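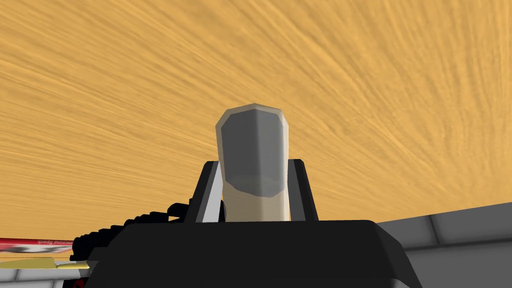 Rernness asked on the call whether we look after the simulated cell with the same care as the real one, or only repair it when a run fails. A fair question, and I did not have a good answer. So this entry is the answer, as far as I got with it.

Sep 24, 2021
by the Lục cell desk

The Lục cell exists twice, on the bench and in Skelis. The bench one has its service sheet on the door. The Skelis one had no sheet at all. The last time somebody went through its settings with attention was in July, when we changed the fingers, and after this it was only small corrections made in a hurry.

Starting point today: in the Skelis copy the gripper (Flesix, both sides) lost the can-shaped part during the turn of the wrist. The closing was fine, the lift was fine, then in the turn the part went slowly down between the fingers. On the bench the same program holds.

What I checked, in the order I did it:

Finger closing force. Same value in both cells. I had hoped it was this, because it is one line to change.

Friction of the finger pads. Also the same, but the value is attached to the pad and not to the finger plate. In the hand view the fingers lean inwards and hold the part by its lower half, so it matters which surface does the touching. I switched on the contact drawing and saw that on the left finger the touching was done by the plate, with the default friction. The pad on that side was sitting too far back, behind the plate. I suppose it came like this from the July change.

Collision shape of the part. Ours is a faceted cylinder, you see the corners well when you look at the end face. This is all right for speed, but when the fingers come on to a corner the part turns a little in the grip before it sits. I did not change it. If we make it rounder, every old run must be compared again, and I do not want to do both things in one day.

Linkage joints. The limits were set correctly. One joint had no damping, so the fingers trembled after closing. You can't notice it in the video, you notice it in the force plot. I copied the damping from the other side.

View from the hand. I left it where it is. The gripper body fills much of the bottom of the picture, but the upper part of the object stays free and the fingers are visible on both sides of it, and this is what we need for judging a grip. Textures load as they should: the grain of the table is there, and on the red item at the left I can read "cing Spark", a bit blurred. I will not spend time on that.

After moving the left pad forward I ran the turn three times with the part in the normal position and the part stayed. Then two times with the part placed off centre. One stayed, one slipped a little but did not fall. I call this better, I don't call it finished.

Then the long run, step 0 to step 2,528, where the program ends. It took almost three hours with contact drawing on, which was my mistake – please switch the drawing off before you start it.

For the sheet (first version, please add):
- after any change of fingers, draw the contacts and look at which surface touches, left and right
- compare the damping of left and right joints
- read the force plot after closing, also if the video looks calm
- do not change the part shape and the gripper in the same session

Still open: the off-centre slip. I would like to see if the bench cell does it too. Until now we never placed the part off centre there, so we can't say the two cells agree.

Last updated: same evening, long run added

Comments

Had the same trembling in the old fingers. We lowered the time step and it went away, but now I think we only hid it. Will look for the damping value.

Can you save the file from before the pad was moved? I want to see the left contact with my own eyes.

> Saved next to the new one, with "before pad" in the name.

Off centre on the bench is possible after the next service. Please write down how far off centre you placed it, the entry does not say.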